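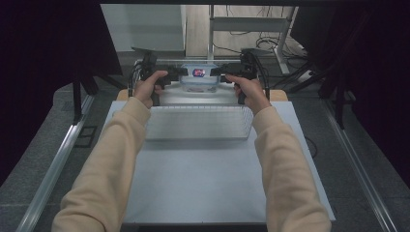

Re: Equipment plan, second collection bench: request for comments before July

From: Lăcrămioara Onu
To: equipment-planning list

Dear colleagues,

Thank you to those who replied to the first circular. The message from the Avram site raises points that other sites have also put to this office, so I am answering it on the list. The original is quoted in part.

> We support the purchase in principle. Our concern is that the draft
> budget treats the grippers as the whole of the cost. When we fitted
> out our first bench, the hand-held units were ordered in one go and
> everything else was bought piecemeal from the consumables line:
> cables, stands, curtains, a replacement work surface. By the end of
> the year the consumables line was overspent and the equipment line
> was not.
>
> We would also ask whether the objects to be handled have been
> budgeted at all. Food containers, racks and trays do not last, and
> lids in particular crack when they are closed on from both sides
> all day.
>
> Lastly, is the Junau quotation per gripper or per pair?

On the last point, the quotation is per pair. The draft provides for 2 pairs, one in use and one held as a spare at Fetwood. A site that needs the spare should write to this office and not to the supplier, so that the loan can be recorded.

On the first point, we accept the criticism. The revised plan will carry a separate heading for each bench, and the following will be charged to it and no longer to consumables:

1. Grippers, with their cables. Two-handed work needs a left and a right unit on the bench together, and both sets of cables have to reach the far end of the table with enough slack for the operator to work at either end of a tray. Please give the cable length you need, measured with the arms fully forward.

2. Work surface. A plain white board laid over an existing table is acceptable and is much cheaper than a new table. Sites should state the size of the table they intend to use.

3. Rails, stands and overhead bar. These are to be ordered as one lot from Idport. Mixed lots have caused difficulty with fittings, and the supplier will not take back opened packs.

4. Curtains. Dark curtains on both sides of the bench are now included. They were left out of the draft by oversight.

5. Cable management. Several sites have cables lying on the floor between the bench and the equipment behind it. The safety adviser has asked that floor covers be part of any new bench, and existing benches may claim for them under the same heading.

On the second point, handled objects will have their own small allowance. It covers clear lidded containers, wire racks and similar household items, bought locally. The ceiling is 229 per bench for the year. Receipts should be sent in together at the end of each quarter. Please keep to items that can be bought again in the same size, as a task recorded with one container and repeated with a different one has to be logged as a new task, and this takes up staff time that has not been planned for.

Some of you asked whether existing furniture may be used. It may, provided that it is sound. The cabinet inventory at Fetwood goes back to 1979 and a good deal of it is serviceable. Shelving is not covered by this plan and should be requested through the usual building form.

Staff time remains the largest cost. The draft assumed that one operator could work a full day at the bench. Following comments from three sites, the revised plan assumes half days, with a second operator trained at each site. I recognise that this will mean fewer recordings in the first quarter, and the targets will be lowered to match.

Would each site please return the following to me by noon on the closing day given in the first circular: table size, cable length, number of trained operators, and any item already held which need not be bought. A nil return is still a return. Of the 29 people on this list, eleven have replied so far, and I cannot place the Idport order until every site has been heard from.

The revised figures will be sent to this list before they go forward for approval. Questions about delivery should be addressed to the stores desk at Fetwood.

Yours sincerely,

Lăcrămioara Onu
Equipment Planning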